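Reward Timing and the "Leave It" Cue in Shelter Dogs

By Telma Cisternas
April

My project looked at whether the timing of a food reward changes how fast a dog learns to leave something alone when told. I worked with 16 dogs at the Otport shelter over one term. All of them were adults, and none had a training record when they came in.

The dogs were split into two groups of eight. In the first group the treat was given as soon as the dog looked away from the item on the floor. In the second group the handler waited 2 seconds and then gave it. Both groups got the same treats, a dry biscuit broken in half, and the same handler, my classmate Sosa. Each dog had one session a day, and a session was 20 trials or fewer if the dog lost interest.

I wrote down every trial on a paper sheet and typed the sheets up at night. In all there were 2,879 trials. A trial counted as a success if the dog kept its nose and paws off the item until it was released.
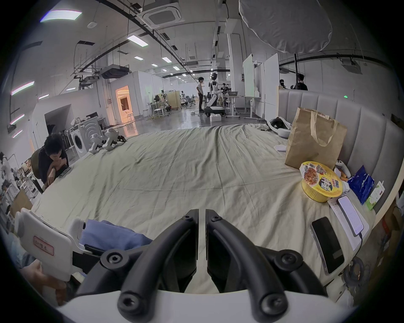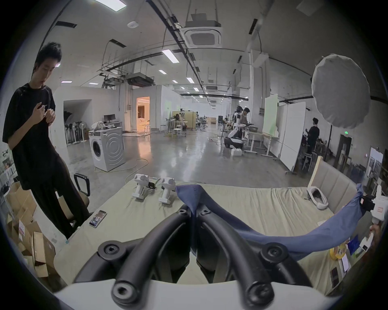 Blue cloth held above the bed.
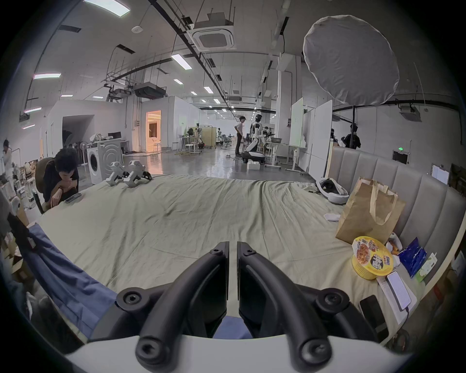
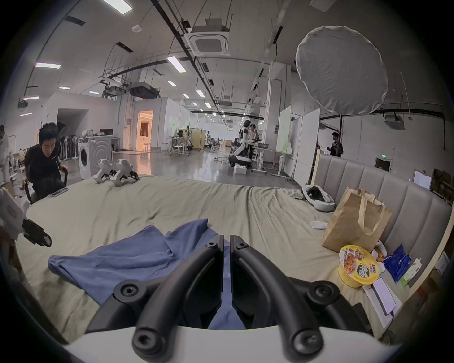

The immediate group learned faster. Most of those dogs were leaving the item alone on the first cue by the end of the second week. The delayed group got there too, but it took them roughly a week longer, and two of them never became steady. One of these was Zerby, a hound mix who would look away, wait, and then go for the item just before the treat came. I think the delay taught him that looking away did not pay — at least not soon enough for him.

Grenance, an older terrier in the same group, did as well as any dog in the first group. She was calm in her kennel and had probably lived in a house before, so I do not want to make too much of her score.

There were some problems with the method. The sessions before lunch went worse than the ones in the afternoon, and I did not plan for that when I drew up the schedule. The kennels are noisy when the food carts come out. I also judged the successes myself, and I knew which group each dog was in. A second person scoring the trials would have been better.

If I did this again I would add a third group with a clicker, and I would test the dogs with a handler they had not met. Sosa was the only person who gave the cue, so I cannot say if the dogs would leave an item for somebody else.

Recent projects
Crate Size and Night Barking
Do Puppies Prefer Soft or Hard Chews?
Leash Pulling Before and After a Long Walk
How Cats Choose a Resting Place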